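Chapter 7
The Short Trip and What It Really Costs

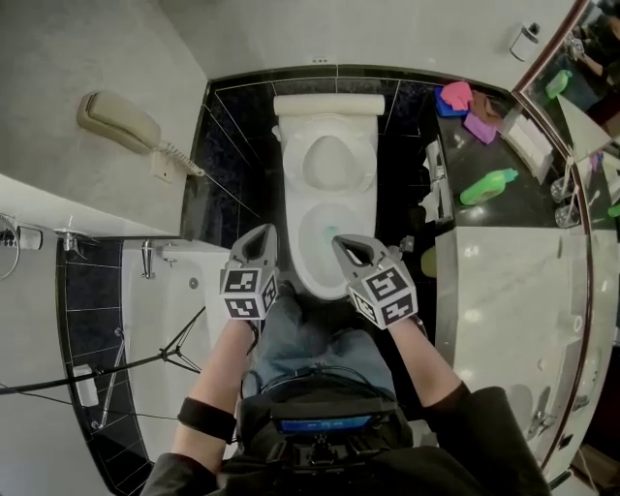 Figure 7.1 A bathroom with a white toilet.

In May, Llinos Gittins flew from Samstead to Estberg for a long weekend. She left late, slept badly, and landed before any hotel would let her in. By her own diary she spent the first morning dragging a bag between coffee shops. When she filled in the tourist office survey on her way home, she rated the trip nine out of ten.

Students of travel should be wary of that nine. Most of what we know about why people take short trips comes from forms like the one Gittins filled in, and most of those forms are handed out at the airport, to people who have already paid and would like to feel good about it. The Estberg office collected 4,000 of them in one season and announced that visitors were "overwhelmingly satisfied." It did not say how many people had walked past the desk.

This chapter looks at the weekend trip by air: who takes it, what it costs, and what the traveler gets in return. The industry has an answer ready for each of these. We will treat its answers as claims to be checked.

7.1 The advertised price

Start with the fare. The ticket Gittins bought was sold at 162 dollars, and that is the number she gave when friends asked what the weekend had cost. The fare did not cover a bag, a seat next to her sister, or the late train home. It did not cover the room either, and the room carried a cleaning fee that appeared on the last page of the booking. Readers who have booked a room lately will know that page.

Everaldo Vasconcelos has studied how travelers remember what they spend. In the Vasconcelos diaries, as they are usually called, people wrote down every purchase during a trip and were asked for a total two months later. They remembered the fare and one or two big dinners. Taxis, snacks and luggage lockers mostly vanished. Vasconcelos takes this as proof that small costs do not matter to people. The authors of this book are less sure. A cost you have forgotten still came out of your account, and it may be the reason the next trip goes on a credit card.

7.2 The overnight flight

Travel writers are fond of the overnight flight. It is said to save a night's hotel and give the traveler an extra day. Both statements can be true on paper. Whether a day spent half asleep in a strange city counts as a whole day is a question the writers tend to skip, and they also tend to be people who sleep well on planes. We know of no good study that asks everyone else.

The Ronen model, covered in section 7.4, tries to deal with this by counting usable hours in place of days. For a weekend at the end of a flight of 3,000 miles, the usable hours come out much lower than the brochure suggests. The model has faults of its own. It treats an hour in a museum and an hour in line for the museum as the same thing, and anyone who has stood in that line will object.

Before you read on

Think of the last short trip you took. Write down what you believe it cost, then find the bank statement and add it up properly. Keep both figures. You will need them for the exercise at the end of section 7.3, where we ask what the difference between them can and cannot show.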